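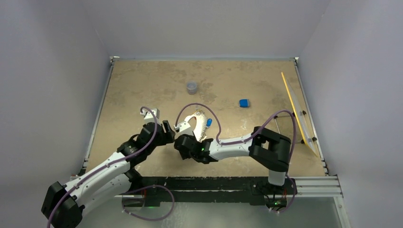

**Marcela Vlček**

17 September 2022

Progress report to Cosico, Mernis adult reading program

You asked for a short account of where the money has gone since March. Most of it went to tutor pay and bus fares. The rest bought the Jorura workbooks, and I still don't think they were worth it.

**Enrollment.** We signed up 103 adults. That number looks good in a report and I'd ask you not to lean on it. Signing up takes a minute and a pen. The number finishing the first level is 80, and "finishing" means they sat the last unit. It does not mean they read well.

**Workbooks.** Sayegh, who supply them, promise that learners move up a level in one term. I have seen no proof of this. Our tutors skip the first 2 units because the stories are written for children. Grown men who drive trucks for a living do not want to read about a lost kitten.

**Money.** We have $1,870 left in the travel line. I would like to move it to evening child care. Parents keep telling us that is why they miss class, and I believe them more than I believe our exit survey, which was filled in with the tutor standing there.

**Testing.** The spring scores went up. The test was also shorter than last year's, so I can't say what the rise means. We'll go back to the long version next term.

Still open:

- your answer on the travel money
- whether we must reorder from Sayegh
- a second room in Mernis for the evening group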